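Stuart Stockdale took the 07/07/2018 boat to Plavunau with one bag and his aunt's house keys on a loop of string.

Dorothy Bainbridge had lived on the island for 30 years and had died there in the spring, at 85. She left him the house on Abreu Lane and a note in her square handwriting. The note said the pump needed priming, the neighbor was to have the tomato frames, and would he please return what was owed to the library.

He did the pump first. It took most of the morning and he got it wrong twice. Then he carried the tomato frames next door to Cyril Kershaw, who looked them over and said one was cracked.

"She said you were to have them," Stuart said.

"I lent them to her," said Cyril. "It wasn't cracked then."

They stood by the fence for a while. Cyril asked if he was going to sell. Stuart said he hadn't decided. Cyril said the last people who hadn't decided were still there, over by the slip, and had a goat.

The library was a room behind the post office. Lacey Furnival ran both, and she had to lock one to open the other. She found Dorothy's card in a tin and read it with her finger under the line.

"Two books," she said. "One's the tide tables, and I can let that go. The other's Tamsin Wihongi's history of the ferry. We only had the one copy."

"How late is it?"

"She took it out in August." Lacey turned the card over. "Not last August."

He went back and looked. He tried the kitchen shelves and the box under the stairs, where there were jam jars and a bundle of letters from his mother, still in their envelopes. He sat down on the floor and read four of the letters. They were mostly about him - his teeth, his job in Tromthorpe, whether he ate. By the time he put them back it was getting dark and he hadn't been upstairs at all.

The spare room was made up for somebody. He supposed it was for him. She had asked him every summer, and every summer he had said next year.
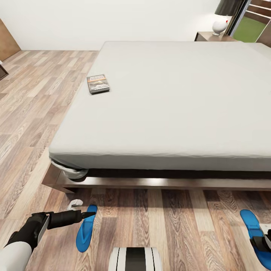
*The book on the spare bed.*

He picked it up and took it over to the window. She had written in the margins in pencil, all the way through. Wrong. Wrong again. Ask Cyril. On the last page it said, Stuart would like the part with the storm.

In the morning he walked down to the post office and waited while Lacey locked it and opened the library.

"Did you find it?" she said.

"Yes," said Stuart. "I'd like to renew it."

She got out the stamp.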